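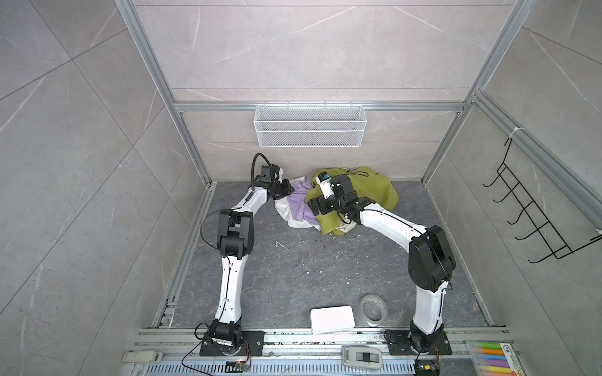 How Do You Teach a Robot to Tidy Up?

Suppose you want to teach a friend to fold a T-shirt. You would probably fold one slowly while your friend watched. Then your friend would try. After a few shirts, your friend would have it.

Robots can learn from watching too, but they need many more turns than your friend does. A robot has never worn a shirt. It does not know that cloth bends, or that a sleeve can hide under the rest of it. It has to pick all of that up from examples.

What is an example?

For a robot, an example is a recording of a job being done from start to finish. At the Brikport workshop, a person moves the robot's arms to do the job while a computer saves what happens. It saves two main kinds of information.

The first is pictures. Cameras record the cloth and the arms many times each second. One camera might look at the whole work area. Another can be fixed close to the robot's gripper, the part that works like a hand. The close camera shows small things, such as the edge of a sleeve.

The second is positions. A robot arm has joints, a little like your shoulder, elbow and wrist. Each joint has a sensor that tells the computer how far it has turned. The computer writes down all of those numbers and matches them to the pictures.

Put the pictures and the numbers together and you have one example. It says, "When the cloth looked like this, the arms moved like that."

Who moves the arms?

The people who do this job are called operators. Renzo Gentile is an operator at Brikport. He holds a pair of handles, and when he moves his hands, the robot's arms copy him. If he squeezes, the grippers close.

"The first day, I dropped everything," Renzo says. "You can't feel the cloth. You have to look at it very carefully and guess how hard you are pulling."

It took him a week to get good at it. He now records cloth jobs in the morning and takes a break every hour, since tired hands make sloppy examples.

Why is cloth so hard?

Think about a wooden block. If you pick it up and put it down, it is still the same shape. Now think about a towel. Every time you drop it, it lands in a different shape. If two or three pieces of cloth are in a pile, it can be hard to see where one stops and the next one begins.

Cloth also moves when you don't want it to. Pull on one corner and the rest slides along. Strings and cords can get caught on things. A robot with two arms can hold one part still while it lifts another, but the arms have to work together and stay out of each other's way.

How many examples does it take?

In November, the Brikport team recorded 184 examples of one job, which was picking clothes out of a pile. They did not keep them all. Uchenna Adeleke checked every recording on her computer. In some, a camera had stopped working for a moment. In others, the operator had forgotten the last step. When she was done, 137 were left.

Uchenna keeps a few where something goes a little wrong and the operator fixes it. A shirt slips, and Renzo picks it up again. Those are useful, because a robot will drop things too, and it needs to know what to do next.

Why do they keep changing the pile?

If every example used one red shirt in the same spot, the robot might learn only about red shirts in that spot. Give it a blue towel and it could get stuck. So the team changes things between recordings. They use different colors and different kinds of cloth. They toss the pile in a new place. Sometimes they change the lights.

What happens next?

The examples go into a computer program called Zallel. The program looks at a picture from an example and guesses how the arms should move. Then it checks its guess against what the operator did. If the guess was wrong, the program changes itself a little and tries again. It does this over and over, mostly at night when the team has gone home.

After that, the robot gets a test. No one touches the handles. In the first test, the robot had 19 tries and got the cloth out of the pile on 2 of them. The team looked at the tries that failed and saw that the grippers often closed too early. They went back and recorded more examples of just that part.

Try it yourself

You need a partner, a T-shirt and a table. Your partner is the robot and must keep both eyes closed. Tell your partner how to fold the shirt using only short orders, such as "left hand up" or "close your fingers." Don't say "fold" or "sleeve."

Write down each order as you give it. When the shirt is folded, mess it up, drop it on the table and read out the same list again. Look at where the old orders stop working.

Words to know

Gripper: the part of a robot arm that grabs things.
Joint: a place where a robot arm can bend or turn.
Operator: a person who controls a machine.
Sensor: a part that measures something, such as how far a joint has turned.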